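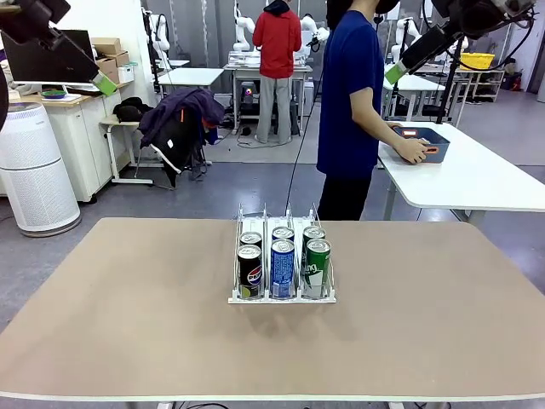 Mandla Msimang
Supplies and Break Room Coordinator

The can rack is back on the tan table in the Andard building, and it will stay there through February. A few people asked for it after the drinks moved into the supply closet, and walking down the hall for a soda was getting old for me too.

The rack has three lanes, and each lane is for one drink. Pepsi goes on the left, the blue cans go in the middle and Sprite goes on the right. Please keep it that way when you refill. Mixed lanes mean somebody has to pull out the front can to find out what is behind it.

Cans go in upright, with the label facing you. Load from the back so the older ones get used first. If you can't reach the back, take the front can out, slide the new one in and put the first one back at the front. Don't stack a second layer on top. The wire dividers are thin and they bend.

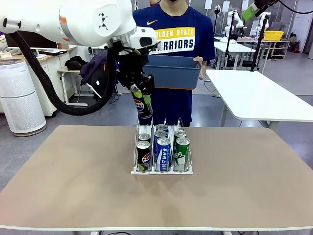
Pepsi, Pocari Sweat and green cans share the rack in the Andard building.

Refills come from Safavi, 20 cans to a carton, and the cartons are on the bottom shelf of the closet. Use up the open carton before you start another. When you open the last one, call me at extension 346 and I will put in the order. It usually takes Safavi two working days to deliver.

Empties go in the recycling bin by the stairs. Rinse them first, please. We had ants last summer and I would like to skip that this year.

I have also had a request for sparkling water. There is no fourth lane, so it would have to replace one of the drinks we carry now. Send me your vote before the next order goes in.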